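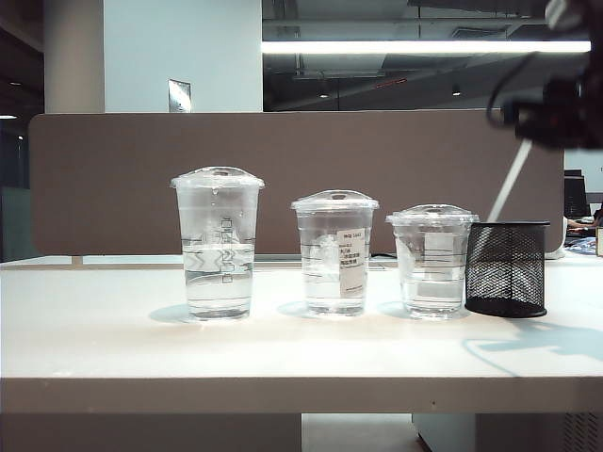 What is the best thing to do with plastic cups from the drinks stand once the drink is gone? Rinse them, keep the lid, and use them again for as long as the plastic stays clear and the lid still snaps on.

That was the whole idea behind our project, and I'm writing it up for the design and materials class with my partner, Harpreet Chan. We called it Penura, which doesn't mean anything (we needed a name for the sign-up sheet and it sounded good at the time).

## How we got into this

I drink way too much iced tea. By June I had a tower of takeout cups on my windowsill, and Harpreet kept asking when I was going to throw them out. I didn't want to! They're good cups. The domed lids are the nicest part, and it bugged me to see them go in the trash after one use. So when we had to pick an everyday object and study its second life, the choice was pretty easy.

Most of our cups came from two shops near campus, Salska and Wistuten. Salska pours everything into tall cups, and Wistuten likes the short wide kind. We asked the manager at Salska, Brayan Cabrera, how many they go through, and he checked and told us 1,379 in one week. We had guessed 500. Harpreet wrote the number on the wall above the desk in marker, on tape, so we won't get charged for it.

## What we did

We filled cups of different heights with plain water, put the lids on, and left them standing on a white table. Water is cheap and you can see through it, so any cloudiness in the plastic shows up fast. We lined them up from tallest to shortest, mostly so I would stop mixing them up in my notes.

Some of the cups still had the order sticker on. We had a big debate about that. I wanted to peel them all, Harpreet wanted to leave them to see how the glue held up, and Harpreet won. I did peel a few at home and the glue is awful. Cooking oil and a paper towel got most of it off, dish soap by itself did pretty much nothing.

Then we did the boring part: empty, wash, dry, look, fill, repeat. We wrote down any scratches, any warping around the rim, and how the lid felt going back on. "Felt" is not a very scientific word, and our teacher circled it in the first draft, but neither of us had a tool for measuring how snappy a lid is.

## What we noticed

Droplets collect on the inside of a domed lid, and it happens more than I expected. The tall cup had lots of little ones. I thought the opening on top would let all the damp air out, but it's small and the dome gives the water plenty of places to sit. For drinks that's fine. For storing anything dry, you'd want to leave the lid off overnight first.

The tall ones are also tippy. If you bump the table, you find out right away which cup you should have moved. The short wide ones feel much steadier, and I've started saving those on purpose.

Hot water is a bad idea. I washed one of mine in water straight from the kettle and the rim went wavy, so the lid never fit again. Warm tap water was okay on all the others.

## Cup versus pencil holder

Part of the assignment was comparing our object with a store-bought thing that does the same job. We picked a black mesh pencil holder, the kind that's on every desk in the library. It has a solid rim and a solid base, and it won't crack if you drop it. It's also useless for anything wet, obviously, and small stuff like erasers shavings and pencil dust goes right through the mesh onto the table.

A short cup without its lid holds pens just as well for my needs. Harpreet says it looks like garbage on a desk. We put both opinions in the final presentation and let the class argue.

## If we did it again

I'd number the cups on the bottom from day one. I'd also try the cups from Grewal, the juice place by the bus stop, where the plastic feels thicker. And I'd like to start seeds in a few of them, with the dome as a tiny greenhouse roof. I have basil seeds in my drawer already, so that's probably what happens to the short one next.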